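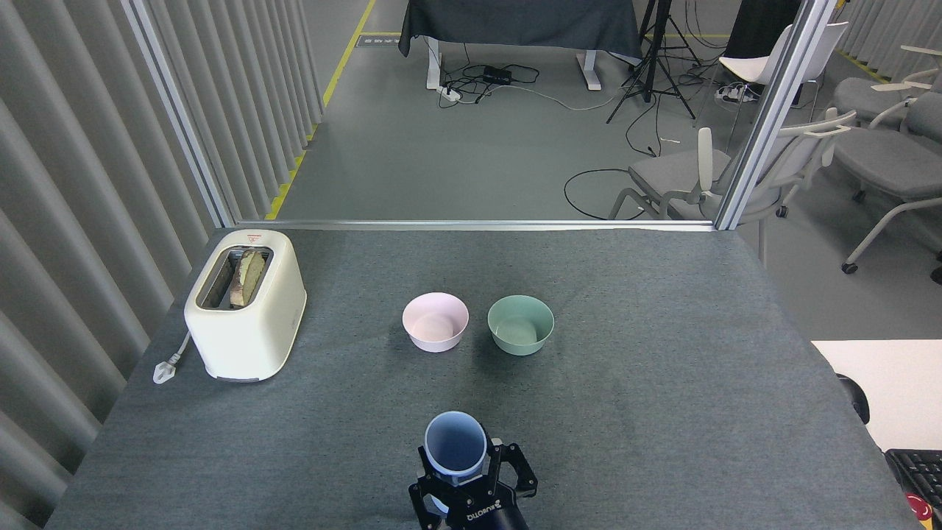 Ellville Athletic will play the second half of the season on a relaid pitch at Adugna Park after the club confirmed that work on the northern third of the playing surface has been signed off by the league's ground inspector.

The section between the north penalty area and the halfway line was lifted in the winter break after two home matches were called off for standing water. Contractors replaced 200 metres of lateral drain, recut the channel behind the goal and laid new turf over a sand and soil rootzone. The remaining two thirds of the pitch were slit and top-dressed but not lifted.

The first match on the new surface will be the league fixture against Kokau, followed by the cup replay with Dusis. Both games had been moved to later dates while the work was under way. Kick-off times are unchanged.

Head groundsman Berhanu Gebretsadik said the turf had rooted to a depth of 100 millimetres at the last check, which is the minimum the inspector asked for.

"The join along the halfway line is level and it's holding," he said. "We'll keep training off it until the spring. The warm-up will be done at the south end and the goalkeepers will use the portable goal behind the stand."

The club has agreed a limit of 12 matches on the pitch before the end of the season. First-team fixtures account for 8 of those, with the rest split between the women's side and the under-18s. Reserve matches will be played at the school ground on Mill Lane, where spectators are admitted free.

Manager Delali Acheampong has used a back three in most away games this season and said the firmer surface would allow the same shape at home.

"In the autumn the ball was stopping in that corner, so we went long from the goalkeeper," Acheampong said. "Now we can build from either side. The players have had one session on it, at walking pace, to get used to the studs they'll need."

Moulded studs are recommended for the north end and a notice to that effect has been sent to visiting clubs.

Season ticket holders whose seats in the north terrace were closed during the work can return to them for the Kokau match. The temporary entrance on the car park side will be shut and turnstiles three and four reopened. Tickets already issued for the postponed fixtures remain valid.

A further inspection of the drains is due in May, after the final home game.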